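# The Chair Pages

Every February the upstairs office at Heltum does what other companies do with a retreat: we fix the chairs. We have 39 of them, bought in three batches by three people with three ideas about lumbar support, and by the end of winter most have developed an opinion of their own. They lean or they hiss. One of them sinks so slowly that you only notice when your chin is level with the keyboard.

This page is the album of the repair week, mostly in words. Captions are by the person who swept up.

**The Boersma pile**

Fourteen years old, brown, and heavier than any of us remembered. The Boersmas came with the building and will be here after it. They needed new casters and a wipe. One had a sandwich receipt under the seat pad, folded very small, which was read aloud and then returned to its place out of respect.

**The parts shelf**

Gas lifts on the left, casters in the coffee can, screws in whatever had a lid. We ordered a bag of 100 screws in the size we needed and a second bag of 100 in a size that looked just like it until you tried one. The second bag is available to anyone with a use for it. Please have a use for it.

**The bar**

Then there are the Emness chairs. Somebody at Emness decided that the part you lean on should be a long black curve with padding on it, held on by a bracket in the middle, and for two years this was considered elegant. After that it was considered loose. All 13 of them had to come off, be looked over and go back on, and the bars took up more table than the rest of the week put together.

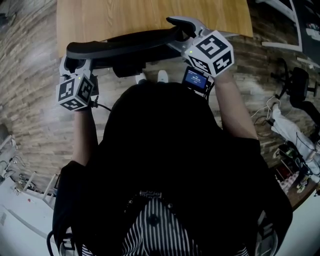

**Vasanthi Bhat**
*Furniture and fixtures, second floor*

One end in each grip, the bracket on the underside, and a light wooden table to do it over. The curve is gentler than it feels against your back at four in the afternoon. The padding has a shine to it, too, which I would like to call polish.

If you are doing this at home, check the bracket before you blame the padding. I blamed the padding on the first three and owe it an apology. The bolts go in finger-tight, both of them, and only then do you reach for the wrench. Do one all the way up first and the other hole wanders off by a hair - a hair being all it takes to add 20 minutes and some language.

**The seat pans**

Upside down in a row along the corridor, like turtles. Facilities asked if they were staying there. They were, until Sunday.

**The hisser**

It went through two new gas lifts and hissed with both. We have moved it to the small meeting room, where it makes long meetings shorter. I am told bookings are down.

**Labels**

Each finished chair got a strip of masking tape on the base with the month and a check mark. A few also got names, which was not the plan. "Gerald" is a Boersma. "Do Not" is an Emness, and I agree with whoever wrote it.

**The ones that didn't make it**

A cracked base, a seat pan bent like a potato chip, and a blue swivel chair whose problem was never found but was felt by everyone who sat in it. All were stripped for parts. The blue one's arms are now on a different chair, and that chair has started leaning.

**Going back**

By Monday 17 chairs had returned to the wrong desks. I had made a seating plan, printed it and taped it to the door, where it was propped open against the wall. If your chair is suddenly very comfortable, it belongs to Accounts, and they would like it back by lunch.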